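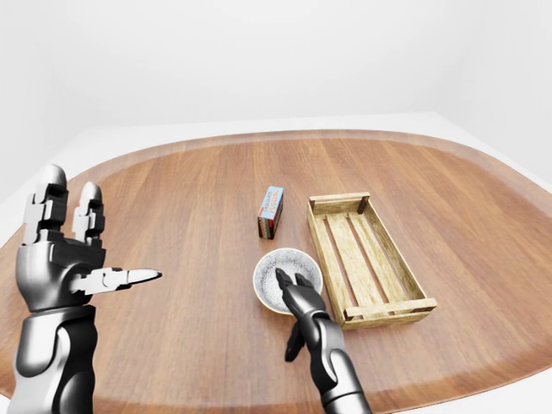
Malline Tabletop Teleoperation Kit
Two-hand demonstration recording, simulated and physical

Malline is a recording kit for teaching tabletop tasks to two-armed robots with humanoid hands. An operator wears a pair of tracked gloves, sees the workspace through a headset or on a monitor, and carries out the task. The kit records what the operator did, what the robot did in response, and what the robot's cameras saw. The result is a set of demonstrations ready for training.

The same gloves and the same software drive a simulated robot or a real one. Most customers start in simulation, where a dropped dish costs nothing and the table can be reset with a foot pedal. Moving to hardware later does not require new operator training, and the file format does not change.

What is in the kit

- Tracked gloves, left and right, in small, medium or large
- 2 wrist trackers with straps
- Base station with power supply
- Foot pedal (start, stop, discard, reset)
- Glove charging dock
- Malline Record software, one workstation license
- Malline Tabletop scene pack
- Printed operator guide

A workstation, headset and monitor are not included. See Requirements.

How a recording works

The operator stands or sits facing the base station and holds both hands open for the calibration pose. Calibration is saved under the operator's name and can be reused, but we recommend repeating it whenever the gloves have been taken off. Glove fit changes the thumb reading more than any other.

After calibration the robot hands follow the operator's hands. Arm motion is taken from the wrist trackers and finger motion from the gloves. Each arm can be paused on its own by closing the fist and tapping the pedal. This is useful for tasks where one hand works and the other only has to stay out of the way, such as setting a bowl into a crate. A paused arm holds its position and is still recorded.

Pressing the pedal starts an episode. Pressing it again ends the episode and marks it as kept. A long press discards it. Discarded episodes are moved to a separate folder and stay there until you delete them, so a good take thrown out by mistake can be recovered.

Retargeting

Human fingers and robot fingers do not match in length, joint count or range. Malline Record offers 2 retargeting modes.

Fingertip mode places the robot fingertips as close as possible to where the operator's fingertips are, relative to the palm. It is the better choice for pinching a rim, lifting a thin box or picking up anything by its edge.

Joint mode copies joint angles directly. It looks more natural and is steadier for full-hand grasps, but the fingertips may not meet exactly. Operators who switch between modes should expect a few poor takes after each change.

Mode is set per hand and stored with each episode. We advise against mixing modes within one training set unless the model is told which was used.

Tabletop scene pack

The scene pack contains plain rooms, tables and household objects for pick, place, pour and sort tasks. Bowls, boxes, crates, trays and cups are supplied with collision shapes that have been checked for hand contact. Bowls are hollow to the fingers, so a fingertip can go inside the rim and the thumb can press from outside. Slatted objects keep their gaps.

Object positions, object rotation, table finish and lighting can be varied at each reset. The range for each is set in a text file. Keep the ranges narrow for the first session with a new operator and widen them once the success rate is steady.

You can import your own objects. Closed meshes work best. Thin-walled objects should be split into convex parts before import, or the fingers may be pushed out of the opening.

Recorded data

Each episode includes:

- Camera views as seen by the robot, color, with optional depth in simulation
- Commanded and measured joint positions for both arms and both hands
- Raw glove and wrist tracker readings
- Object poses (simulation only)
- Task text, operator name, retargeting mode and pedal events

Raw readings are kept so that episodes can be retargeted later to a different hand. The playback tool runs an old episode on a new hand model and flags the ones where the grasp no longer holds.

Requirements

Workstation with a discrete graphics card and 8 GB or more of graphics memory. Wired network connection to the robot controller for physical use. Clear standing area in front of the base station, away from large metal cabinets and shelving. Headset use is optional, though operators working from a monitor tend to misjudge depth at the far side of the table until they have practiced.

Physical use also requires an emergency stop within reach of a second person. The foot pedal is not an emergency stop and must not be wired as one.

Notes from users

"We had new people recording usable episodes before lunch. The hard part was getting them to slow down near the rim of the dish. Now we have them stop above it, look, and then go in." Hạnh Khương, data lead, Nekley

"The discard folder has saved us more than once. I would like a second pedal for marking partial successes." Jacobus Hendricks, Prodenham

A marker input for partial successes is planned for the December software release. It will use the existing pedal and will be free to current license holders.

Ordering

Malline Tabletop Teleoperation Kit, complete: $2,776
Glove size must be given with the order. For sizing, measure around the palm below the knuckles, without the thumb. Teams with several operators usually add a second pair in another size. Gloves can be exchanged for a different size if unused.

Additional glove pairs, replacement fingertip sensors, wrist straps and extra workstation licenses are sold separately. The inner liners are washable and should be removed from the gloves first. Do not wash the gloves themselves.

Ordering questions go to Uyên Lâm in sales. For help with retargeting to a hand that is not on the supported list, contact Thư Ngô in applications and include the hand's joint limits and a mesh or description file.

Related items

Malline Wrist Tracker, single
Malline Glove Liners, pack
Malline Household Object Pack
Malline Playback and Retargeting License
Dinsa Base Station Floor Stand
Dinsa Foot Pedal Extension Cable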